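Olora Countertop Fruit Dehydrator, 4 Trays

By Dredard Kitchen Equipment

The Olora is a small electric dehydrator for fruit, herbs and vegetables. It was made for homes and for small kitchens which want to dry their own fruit without giving up the oven for a whole day. It has four trays, a fan at the back wall and a simple dial for the temperature. There is no screen and no app.

How it works

Warm air goes from the back to the front, across all the trays at the same time. In many round dehydrators the heater is under the trays, so the bottom one is ready first and the top one stays soft. With the Olora you do not need to change the order of the trays during drying. We still recommend to turn them once, from front to back, if you dry very juicy fruit such as peaches or plums.

The dial has two ranges. The lower range is for herbs, flowers and mushrooms. The higher range is for fruit, tomatoes and vegetable chips. The timer goes up to 17 hours and then the machine switches itself off.

Preparing citrus

Citrus is the most popular fruit among our customers, mostly in the months before the holidays. Please wash the fruit well with warm water and dry it with a towel. Choose fruit with firm peel and without soft places. Small fruit can be cut in rounds together with the peel, and the seeds are taken out with the tip of a knife. Try to keep all the slices equally thick, otherwise the thin ones become brown while the thick ones are still sticky in the middle. A sheet of white paper under the fruit is useful while you sort it, but please take the paper away before you switch on the machine.

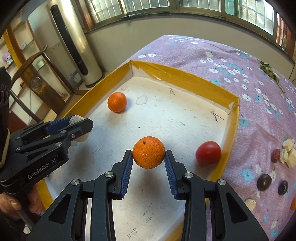

A small tangerine with its peel on.

Let the dried slices cool completely on the tray before you put them in a jar. During the first week, look at the jar every day. If you see small drops on the glass, return the slices to the machine on the higher range for two more hours.

What is in the box

Dehydrator with door
Four steel trays
Two fine mesh sheets for herbs and small berries
One drip tray
Power cord
Printed booklet with drying times

Cleaning

Always unplug the machine first. The trays and the drip tray can go in the dishwasher. The mesh sheets should be washed by hand, in warm water with a little soap, and dried flat. Wipe the inside with a damp cloth, and do not spray any liquid toward the fan. If sugar from the fruit has become hard on a tray, leave the tray in warm water overnight and it will come off easily with a soft brush.

Spare parts

Extra trays and mesh sheets are sold separately and come from the Babić workshop, which also makes our door seals. The older Trurorard trays are a little wider and do not fit in the Olora, even though they look almost the same. If you are not sure which model you own, look at the label behind the drip tray and send us the number.

Warranty

The Olora has a warranty of two years from the day of purchase. It covers the fan, the heater, the timer and the door. It does not cover mesh sheets, or trays which were bent by hand.

Customer review

"I bought it for apples and now I use it mostly for oranges and lemons. The fan is louder than I expected, so I put the machine in the laundry room during the night. The drying is very even and the door closes well. I would like to have a longer cord."
Yatziri Arriaga, 9/6/21

Questions before you order can be sent to Selma Trajkovski through the contact form. Please write your country in the message, so she can check the correct plug for you.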